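The Lesser Duties of the Baretari Workshop

The charter of the Baretari Shared Workshop ran to 351 articles, and the gripper project was governed by six of them. Members using Bench Vídalín were required to enter their work in the register at the close of each session, in plain language and in the past tense. The register had been kept in this manner for longer than the present membership could recall, and it was read aloud every Tuesday evening, whether or not there was an audience.

The member responsible for the project had joined in December and had been assigned locker 519. Her application stated that she wished to build a tool capable of picking up ordinary household objects. In the space marked "Purpose," she had written that her mother's hands were no longer reliable. The form allowed for one line, and she had used half of it.

The early entries were brief. "Printed fingers. Left finger warped. Printed left finger again." A later entry recorded the fitting of the brass inserts, with a note that the soldering iron should be returned to its stand by whoever had borrowed it. The control software, a package called Bistico, was mentioned only when it failed. It was mentioned often.

By the end of winter the entries had grown longer. The member described the weight of a teaspoon. She described the difficulty of a sock. The pads, she wrote, would hold a firm object at any angle but did not know what to do with an object that gave way – a complaint she had also heard from her mother, regarding doctors.

On the evening in question the workshop was to close at nine. The member placed a wire basket on the desk and brought the fingers up to its corner. The basket had come from her mother's kitchen, where it had held onions, and later letters, and later nothing. The register preserves one photograph of the session, pasted in at a slight angle.
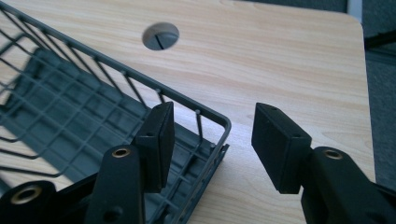 Bench Vídalín, evening session. Gripper fingers at the corner of the basket.

The entry beneath it does not state whether the basket was lifted. It states that the lights were switched off at the proper time, that the desk was wiped, and that locker 519 was left unlocked at the member's request, as she expected to return early. A final line was added in pencil, contrary to Article 6, and has been allowed to stand.

"Mother asked to try it herself," it reads. "Will need a smaller handle."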